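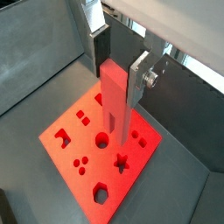
January 7, 2020

Back at the bench, after two weeks of eating. The arm had a better holiday than I did, judging by the way it homed first time and I did not. I had forgotten the password to the recording machine, then remembered I had written it on the inside of the tool cupboard door, where Maarja has since hung a calendar. April is a lighthouse. The password is behind April.

The red sorter again. I dreamt of it over the break, which I have not told anyone. Tarmo wants 600 good runs of block-over-board before we let Plemia train on anything, and when I sat down this morning we had 163. He said this in the kitchen in the tone of someone mentioning rain.

So I drove. Left hand on the clutch button, right hand on the stick, pick up the block, carry it over, line it up, lower it, let go, save. Then back to the start and move the board a bit so that Plemia doesn't learn that the world is always at the same angle. I am supposed to turn it at random. I am not random. I looked at this morning's starts over lunch and I turn it the same way every time, like a man straightening a picture. Maarja has offered me dice.

The lining up is the slow part. From the wrist camera everything is red: red block, red board, redder holes. Holding the block upright with its end just over the surface, I can never quite tell how far there is to go, and the shadow falls exactly where I want to look. The star and the hexagon are kind to the eye. The round one in the middle is a friend. The small square holes I would happily fill with putty.

We had an argument about hesitation, too. When I stop above the board and have a think, the recording has a think in it, and Tarmo believes Plemia will copy that and stand about over the table looking thoughtful. Maarja says a pause is information. I say a pause is me needing my glasses. We settled on keeping the short ones and throwing out anything over 6 seconds, and I then threw out my best run of the day under my own rule.
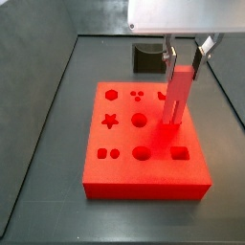

Lining up over the sorter, seen from the bench camera.

Spent the afternoon on labels. Whoever did the December batch wrote "peg" in half of them and "block" in the rest, and one just says "thing". The handwriting in the log is mine. I have changed them all to "block" and said nothing.

Final tally for today: 26 kept. Tarmo did the sum on the whiteboard, 189, with a small arrow pointing towards 600, and the arrow is going to need a longer whiteboard. He wants Dzene to take a turn at the stick next, as a second driver, so that the model doesn't pick up only my habits. I gather my habits have been discussed. Dzene drives fast and swears at it in a language I don't have, and none of that reaches the recording apart from the fast.

Arlow rang at four to ask whether we could show them something at the Planau open day. I said we could show them a block going up and down. There was a silence, and then they asked if it could be a different colour.

Wrist a bit sore. Must ask about the chair. Also must buy milk, and tell Maarja not to turn the calendar over in a hurry.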